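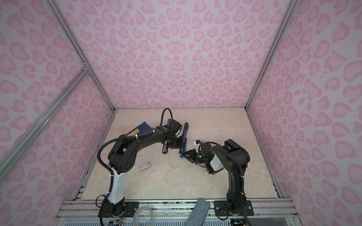 Patterned surfaces have returned to the small workroom, and the people who specify them are again being asked to explain how a wall covering is chosen, fixed and kept in order. For most of the past generation the standard answer was a plain white or gray panel. It was easy to order and easy to match when one section had to be replaced. The alternatives are now much wider, and they include combinations that would once have been confined to a bedroom or a shop window. A pale pink leopard print, its rosettes in a darker pink, may cover the back and both sides of an enclosure whose floor is a beige marble pattern, the whole of it framed in silver aluminum. The two patterns have little in common except warmth of color, and the metal between them does much of the work of holding them together.

Zinash Tefera has advised on interior finishes at Clarnbridge for most of her career, and her department receives a steady number of requests for printed panels. She regards the question of taste as the client's own affair. Her concern is with scale. "A print is drawn to be seen flat and from a certain distance," she said. "Put it on a wall that leans away from you, and the person standing in front of it sees a different print. We ask every client to stand where they will be standing before they approve anything."

The advice applies with particular force to enclosures of modest size. In a large room the eye takes a patterned wall as background. In a small one the same repeat may appear only a few times on each side, and each figure in it is noticed. Ms. Tefera recommends that samples be pinned up at full height for at least two days and looked at in the early morning and again after dark, under the lamps that will be used. Pinks are especially sensitive to this test. A shade that is soft in daylight can turn toward orange under a warm lamp, and a beige floor will usually move with it.

The Admasu workshop, where Ayantu Kumsa supervises the fitting of panels, keeps a sample library of 184 printed sheets. Animal prints occupy two drawers. Ms. Kumsa reports that they are requested more often than florals and that spotted designs are more forgiving to install than striped ones. A stripe that is out of line by the width of a pencil mark is visible from the doorway. An irregular spot conceals a small error, provided that no single figure is cut in half at a corner where its other half fails to appear.

Corners are accordingly planned first. The fitter marks the center of the back wall, hangs the first sheet from that line, and works outward to both sides. The side walls are cut only after the back wall is complete. Where aluminum extrusion is used for the frame, the beam can cover the joint, and the fitter has some latitude. Ms. Kumsa nevertheless asks her staff to match the print beneath the metal. Frames are moved, she noted, and a mismatch left behind a beam will be found by whoever moves it.

The work surface calls for a different kind of attention. Marble patterns in beige are chosen largely because they are quiet, and because fine dust does not show on them as it does on black or pure white. The same quality can be a disadvantage where small parts are handled, as a pale washer or a clear cap may be difficult to find against the veining. Clarnbridge suggests a plain tray for such items, in a color that appears nowhere else in the enclosure.

Slotted metal edges are decorative only at first sight. The grooves gather lint, crumbs and trimmings, and a cloth drawn along the top passes over all of it. The Admasu staff use a narrow, dry brush along each groove, working from the back corners toward the front, and wipe the flat surfaces afterward. Printed panels are dusted from the top down with a soft cloth. Spray is applied to the cloth and never to the panel, so that liquid does not run into the lower joint and lift the edge of the print.

Both women advise ordering spare material at the outset. Print runs are discontinued without much notice, and two batches of the same pink may differ enough to be seen side by side. Ms. Kumsa stores one full sheet for every enclosure her workshop completes, rolled with the printed side outward and labeled with the batch number and the month of fitting. The oldest roll on the rack is marked August, with no year.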